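News > Company > Press releases

Vulasa sets two-year equipment plan for table-clearing robots

First four stations approved, with 30 more tied to results in September

2024-03-11 - Vulasa, which runs dining rooms and banquet kitchens for hotels and conference centers, today announced a two-year plan to buy two-armed robot stations for clearing and sorting tableware. The plan covers four stations in the first phase. A further 30 are budgeted but will be released only after a review in September.

The stations will be supplied by Zellik, which builds the workcells and will handle installation and training. The first two go to the Julow banquet kitchen, where glasses, plates and trays come back from the floor mixed together. The other two will follow at the Ķēniņš conference center once the first pair has passed acceptance.

"We looked at the purchase price last," said Juniper Fitzsimmons, director of equipment planning at Vulasa. "Before that we wanted to know how much floor each table takes, what the power and drainage work costs, and who on each shift is going to look after it. Those items came to almost as much as the arms in our first draft budget, and we would have missed them."

Each station consists of a pair of arms with two-finger grippers mounted over a shared work table. Tableware is the hard part of the job. Stemmed glasses tip easily, clear items are difficult for cameras to find, and a dish has to be held by its rim without being squeezed.
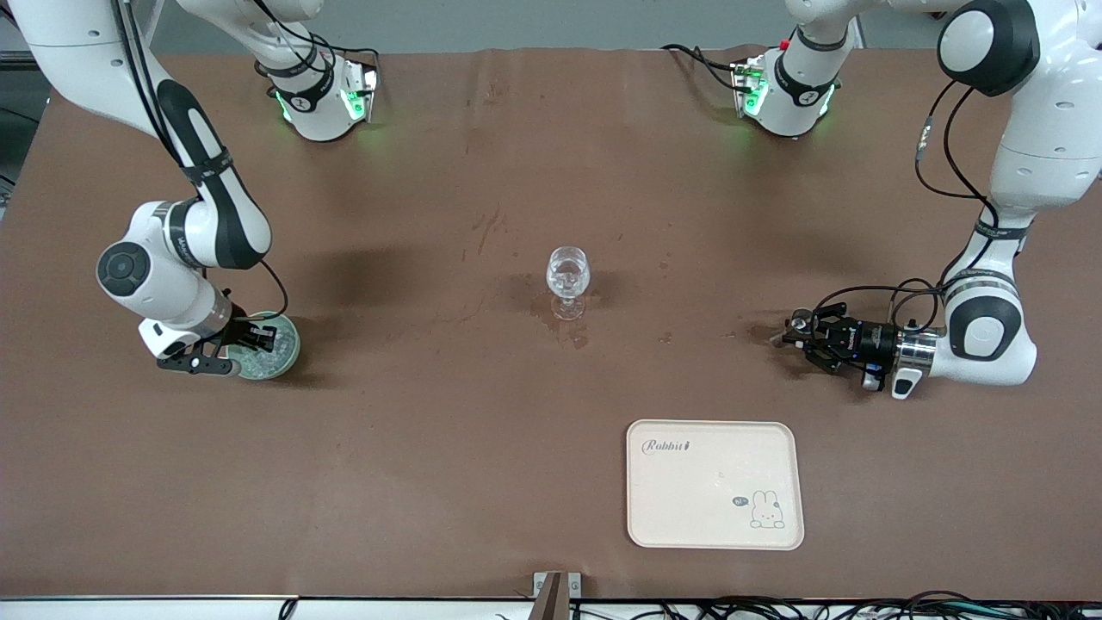

Vulasa has asked for acceptance tests that use the pieces its own kitchens buy, including glasses that still have liquid in them. Zellik will run the tests for 14 days at each site before the final payment is due. Items that the station can't handle will be listed and either left to staff or dropped from the site's tableware order.

The budget is split into separate lines for the stations, site preparation, spare parts and staff training. Gripper fingers, cables and table coverings are treated as consumables and will be charged to each kitchen's operating budget. Arms and controllers will be held as capital equipment by the central office, so that a station can be moved between sites if event bookings change.

"A kitchen manager shouldn't have to ask for approval to replace a worn table cover," Fitzsimmons said. "Moving a whole station is a different matter - that stays with us."

No positions are being removed under the first phase. Dish room staff at Julow will be offered training on starting, stopping and cleaning the stations, with paid time set aside for it.

The September review will look at breakage, hours of use and the time staff spend helping each station. If the second phase is approved, orders will be placed in batches by site.

About Vulasa
Vulasa operates dining rooms, banquet kitchens and catering services for hotels and conference centers.

Contact: Vulasa Press Office | © 2024 Vulasa. All rights reserved. | Back to top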